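Small thread about a fault that took us most of January to understand. I write it down so maybe another team loses less time.

1/ We run a folding cell at Ludance. The arm picks one cloth from the table, lifts it, lays it flat. In 3,192 picks the log said "grasp OK" almost every time. But the folded pile was always too small.

2/ First we blamed the counter. Then Felicidad Cruzado compared the log with the weight of the pile, and 759 of these good grasps had no cloth at the end of the lift. The gripper closed, said OK, and went up with nothing.

3/ The reason is a bit embarrassing. Our check looked only at the motor current when the fingers close. With thin slippery fabric, the fingers press on each other and the current looks the same as with cloth between them.

4/ Worse, when a cloth fell during the lift, the arm continued its path. One time it fell over the edge sensor and the arm did not stop. No person was near, but we switched off the cell the same evening and reported it as a safety matter.

5/ Now we check finger gap and current together, and again halfway up. The slippery prints are still the hardest test.

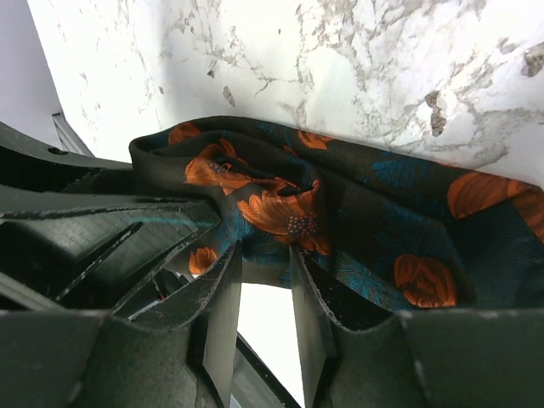 Flower print between the fingers. One pinch point, all folds go to it.

6/ Since the change we have 1,377 picks and the log agrees with the pile. The edge sensor is moved to a higher place, and Brodie Mudgway is rewriting the stop rule. I will post his version when it is tested.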